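**Ticket 1247: sheers on the west window won't close in the middle**
Status: open
Product: Dallarent ceiling track, Trukent sheer panels

**Problem**

Two sheer panels on one track. They used to meet in the middle. Now the left one stops short and a strip of bare glass is left between them. Low sun comes through that gap straight onto the desk. The cloth snags at the same spot every time, going either way.

Track cleaned with a dry cloth on Saturday. No change. The weave is open enough that the rooftops and the sky still show through it, so any bunching is easy to spot from the desk.
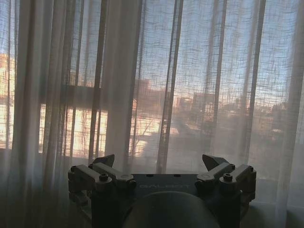
Annick Chevalier: Check the carriers before you blame the track. On the Dallarent ones the hook can turn sideways after a wash, and then two carriers jam together. Were the panels washed lately?

Washed in May, cold, hung back up damp. The label allows it. I took the left panel down and found one hook turned sideways. Straightened it. The panel runs better now but still catches near the end.

**Clearance at the window**

With the curtains out of the way I checked the glass side for anything the hem could hang up on. There is a metal grating strip with fine slats at the bottom, and the dark upright of the window frame. I ran an old stocking along both. It caught once on the grating, at a rough slat end. Filed it smooth. 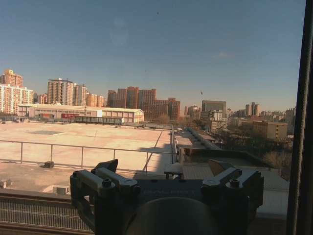 Can the panels be shortened without sewing?
Iron-on hem tape works on this cloth if the iron is on low and there is a press cloth in between.

Not doing that yet. The hem clears the floor.

**Hand test**

The Lefèvre care sheet says to gather the cloth in one place and draw it gently, never by the edge. Pulled from a gathered section, the panel moves without catching. Pulled by the edge, it snags. The weave is loose, with threads visible both ways.

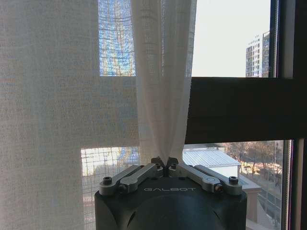

p. 200

Care sheet, same page: "Spread the folds evenly after each closing." I've been skipping this.

**Still open**

One carrier has a chipped wheel. Dusano sells a replacement, part 700. Ordered two.
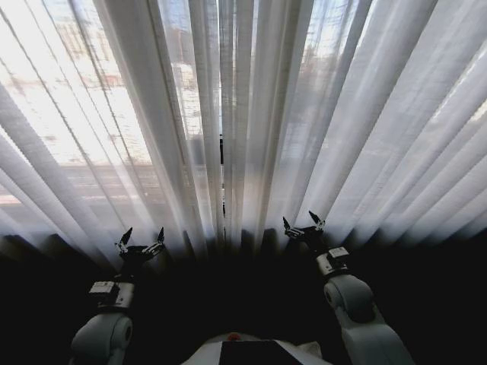

Annick Chevalier: Swap both end carriers while you have the panel down. If one wheel has chipped the other won't last long.

Will do both. Leaving the ticket open until the parts come.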